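4. Placing and leveling the drawer unit

These steps apply to all Veltholm under-desk units with two drawers. If yours was delivered with the lock kit, read section 6 before you start.

Before you begin, check that the unit will fit. It needs a clear height of 156 mm more than the cabinet itself if you plan to keep things on top, and enough floor in front for a drawer at full extension.

1. Remove the transport tape from both drawers. Pull it slowly and downward. Any adhesive left behind comes off with warm water and a drop of dish soap. Do not use acetone or scouring pads on the painted surfaces.

2. Set the unit where it will stand. Lift it from the base with a second person. Do not lift by the handles or drag it with the drawers open.

3. Level the unit. Turn each foot clockwise to raise that corner, counterclockwise to lower it. Half a turn is usually enough. Use the 13 mm wrench from the hardware bag.

Note: Hard floors such as tile and terrazzo are rarely as flat as they look. Check the level from front to back as well as from side to side.

4. Check the lower drawer. Pull it all the way out while the upper drawer stays closed. It should move freely and stay where you leave it. If it rolls back by itself, lower the rear feet slightly and try again.

CAUTION: Never open both drawers at the same time when they are loaded. The unit can tip forward.

The top is fine for everyday small items, a dish or a snack for example, and these can stay in place while you test the drawers.

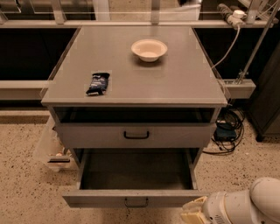 5. Check the upper drawer. Close the lower drawer first, then repeat the test. If the drawer front rubs, loosen the two screws on the inside of the front, shift it a little, and tighten them again by hand.

6. Load the drawers. Put heavier items in the lower drawer and spread the weight evenly from front to back. Hanging files need the Foltska rail set, part 157, sold separately.

7. Check the level once more after about a week of use. Carpet in particular will settle under the feet.

Note: Keep the wrench. You will need it if you move the unit to another room - the feet have to be reset each time.

If a drawer still sticks after step 7, go to section 9, Removing and refitting the runners.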